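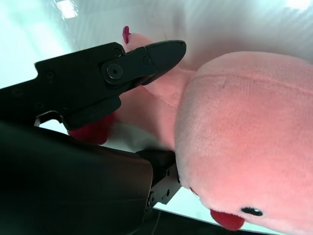
The eels of Derkarstead do not hurry, and Rawiri Harawira does not hurry either. When I arrive at the Rimgate bank, at the end of the afternoon, he has already put out two rods and is looking for his tea.

"You are early," he tells me. "They come when the light is almost gone. Before that we only feed the small fish."

He has fished this canal for 30 years. In the same period most of his friends changed to carp, which are bigger, more beautiful and easier to explain to the family. Harawira stayed with the eel. He puts every one back in the water, and he keeps a notebook in which each fish has one line: weight, bait, wind, and whether the lock at Emby was open.

The lock is important, he says. When the keeper lets water through, the canal moves for a short time, and the eels leave the stones and start to search along the bottom of the slope. Many visitors cast to the far side, under the trees, as it looks more promising there. Harawira drops his bait nine metres from his own boots.

His tackle is simple. He uses a strong rod, a running lead, a short wire trace and one large worm. He does not like small hooks for this fishing, and he strikes early, so that the fish is hooked in the lip and can be released without damage. If the hook is deep, he cuts the trace close to it and lets the eel go. There is also a wet mat on the grass, and he pours water on it again every time he walks past.

The first bite comes when I can no longer see the far bank. The line goes out slowly, stops, and goes out again. Harawira lifts the rod, and for a minute nothing moves — the eel has its tail around something down there and holds on. He does not pull harder. He keeps the line tight and waits, and then the fish simply lets go.

It weighs 910 grams. For Derkarstead this is a good eel but not a famous one, and it gets its line in the notebook like the others. He turns it on its back on the mat, where it becomes quiet, takes out the hook, and lets it slide into the water over the wet grass.

The club match in May is the only one he still enters. It is fished at night on the Maihi stretch, with 30 places, and the list is normally full before the winter ends. The winner receives a wooden fish and a voucher for the bait shop. Harawira has won it twice, and he says that both times he had drawn a bad place near the road bridge.

I ask if he will try for a third. He is putting a new worm on the hook and takes his time to answer.

"If I get the bridge again, maybe," he says. "In the good places, people talk too much."

We stay until after midnight. There are two more bites, and one more eel, a thin one, which he unhooks in the water without lifting it to the bank.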